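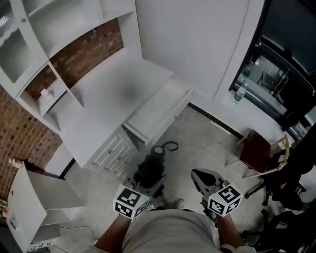 Sidbridge Community Tool Library -- Floor Care

Mastden 350 carpet and upholstery cleaner

Loan period: 2 nights
Deposit: $200, refunded on return
Item number: 723

The Mastden 350 is a spray extraction cleaner for carpets, rugs and fabric-covered furniture. It puts water and cleaning solution into the pile and draws the dirty water back out through the same head. Members mostly borrow it at the end of a lease or after a pet accident.

It is a wet machine only. For dry vacuuming, see the Hägglund upright on the previous page.

What comes with it
Hose and floor wand
Hand tool for stairs and lounges
Measuring cup
One sachet of low-foam solution (extra sachets can be bought at the desk)

Before you start
Vacuum the carpet thoroughly and move what furniture you can. Test the solution on a hidden patch, such as inside a wardrobe, and check the colour after ten minutes. Wool carpet is fine on cool water. Do not use the machine on sisal, jute or silk.

Using it
Fill the clean tank with warm tap water to the line, never boiling. Spray on the forward pass, release the trigger and pull back slowly. Two dry passes for every wet one will shorten the drying time a good deal. Empty the waste tank when the suction note rises -- the float has closed and it won't pick up any more.

Do not use dishwashing liquid or laundry powder. Either will foam up into the motor, and the repair comes out of your deposit.

Returning it
Empty and rinse both tanks, run a litre of clean water through the hose and leave the lids off overnight. Machines returned with dirty water in them attract a cleaning fee.

Bookings open again in May for the winter period. Ask for Tuva Strömberg at the desk if you need it for longer than the standard loan, or Mahlet Teshome for faults and missing parts.

Page updated 7 March 2026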